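Search posts
Search this thread

We use cookies to remember your display settings. Accept / Manage

Mar 2, 2021
Posted by Serthorpe Toy Bench

1/ Thread on checking and cleaning wooden inset puzzles, the kind with cut-out recesses and a picture under each piece. I do intake for a toy lending shelf in Sirnham. The shelf holds 38 puzzles at present. Most of the work is on the boards, so most of the thread is too.

2/ Terms. Board: the whole base. Top sheet: the upper layer with the cutouts. Backing: the lower layer, usually carrying the printed pictures. Recess: the hole. Floor: what you see at the bottom of the recess with the piece out.

3/ Construction. The cheap method is a cut top sheet glued to a printed backing. The better boards use the same method with more glue. A few are routed from one thickness and have the print applied afterward. You can tell these by running a fingernail around the floor: no seam at the corner.

4/ Take all the pieces out before doing anything else. Put them in a shallow tray, knob side up if they have knobs. A piece left in its recess traps water during cleaning and the floor print lifts. I have lost two farm boards this way.

5/ Dust first, with a dry brush. I use a 60 mm flat paintbrush with the bristles cut down by a third. Work from the middle of the board outward, then turn the board over and tap the back. Crumbs collect in the narrow parts of a recess: tails, ears, fins.

6/ Then wipe. One drop of dish soap in a cup of warm water, cloth wrung out hard. Top face first, then edges, then floors. Floors get a single pass. If color comes off on the cloth, stop and let the board dry as it is.

7/ No vinegar on printed floors. It does nothing useful there and dulls some inks. It's fine on bare, unprinted wood if there is a smell.

8/ Drying. Stand the board on its long edge, both faces open to the air, overnight. Flat on a towel gives you a damp underside and, after a few rounds, a bow. Radiators give you the bow on the first round.

9/ Flatness check. Lay the dry board on a surface you know is flat. Press each corner in turn. Any rocking, write it on the card. Up to 2 mm I pass. Over that, small pieces start to sit proud on one side and children push them in at an angle, which chews the recess wall.

10/ Edge check. Look along the side of the board at table height. You want an even shadow line where it meets the table. A gap in the middle means it's bowed up, a gap at both ends means it's bowed down. Rounded corners take the drops, so look for layers opening there.

11/ Opened layers: wood glue worked in with a strip of stiff paper, wax paper on both faces, clamp for a day. Sand lightly once cured. Use 240 grit, by hand. A power sander will take the finish off the top face before you've noticed.

12/ Recess walls. Feel for splinters with a fingertip, slowly, all the way around. A folded scrap of the same 240 grit gets into most curves. For tight ones I glue a strip to a coffee stirrer.

13/ Fit check. Every piece should drop in under its own weight or with one light push. If it needs force, the piece has usually swollen at the edge. Dry it for a week before sanding anything. Half of them come back to size.

14/ Thick boards versus thin. I prefer thick. They stay put while a child works, the recess is deep enough to hold a piece upright, and the side gives you something to grip when lifting. The drawback is shelf depth. Eleven thick boards fill one of our shelves.

15/ Floor prints. Some makers print a full picture of the animal, others a flat color or a number. A full picture is easier for a first puzzle, as the child matches like to like. Flat color makes it an outline task. I mark the card "picture floor" or "plain floor" and parents choose.

16/ Picture floors also help at intake. With the pieces out, the board tells you what the set should contain. I read the recesses against the tray and write down anything missing before the pieces go back.

17/ On the bench with the pieces out. Picture floors, thick board, layers visible along the side. The yellow recess is the largest of the near ones and has a long arm running off it, a shape where crumbs like to settle. The teal one with the eyes is rounder and wipes out in a single pass.

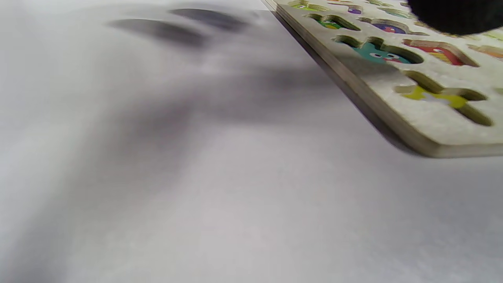
18/ STORAGE

Boards go on edge like records, pieces in a cloth bag tied to the card. I stopped storing pieces in the board. They fall out whenever someone pulls one from the row.

19/ Bags: Trorkex drawstring, medium. The small size holds a set without knobs and won't close over one with them. Write the board number on the bag in laundry marker. Paper tags last one loan.

20/ Replacement pieces. If one is missing, trace the recess on thin paper, transfer to scrap wood of matching thickness, cut just inside the line, then sand to fit. Paint one flat color close to the floor. I don't try to copy the cartoon. For anything intended for a child under three, make the piece too big to swallow or retire the board.

21/ Retired boards go in the Rotich bin by the back door and get used as stencils or glue-up practice. Please don't put them back on the shelf with a note.

22/ Next intake is in April. Drop-offs with the pieces already bagged get done first. If you've found a finish that holds up on floor prints through repeated wiping, reply with the product and how many washes it has had.

Get new threads by email. Enter your address. Subscribe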